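About Plostero

Plostero is a computer repair and reuse shop. We take in desktop computers that offices, clinics and schools no longer want, fix the ones worth fixing, and pass them on to households in the county. Jong-dae Do and Aldana Sepúlveda opened the shop in a former shoe store, and we still use the old shelving for parts.

Every machine gets a paper tag at the door. Drives are wiped before any other work starts, and the donor gets a letter with the serial numbers. 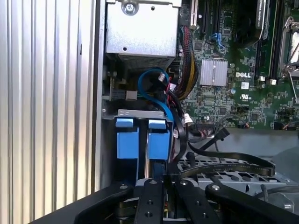 Most donors are within an hour's drive. Last year we placed 813 computers, and 400 of those went to students through the Warnimia school district. Machines we can't place are sold for parts, and the money pays the rent.

We charge households a flat fee, and it covers a keyboard, a mouse and a 90-day warranty. Setup help is free on Saturdays. Bring the whole computer, including the power cord.

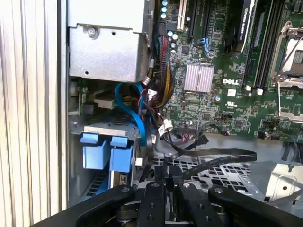 Amancay Domínguez wrote to us in May that she had expected a slow old machine and got one that handled her bookkeeping course without trouble. Her only complaint was that the pickup hours were too short. We now stay open until seven on Tuesdays.

Repairs for walk-in customers are handled by Eoin Cullinane. We give a written price first and do not start until you agree to it. If a repair costs more than a replacement, we will tell you.

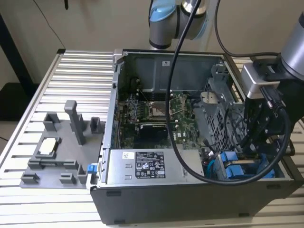 Donating equipment

We accept desktops, laptops and flat monitors. We do not accept printers or tube televisions. For pickups of ten or more machines, call Hipólito Rivadeneira at the front desk a week ahead.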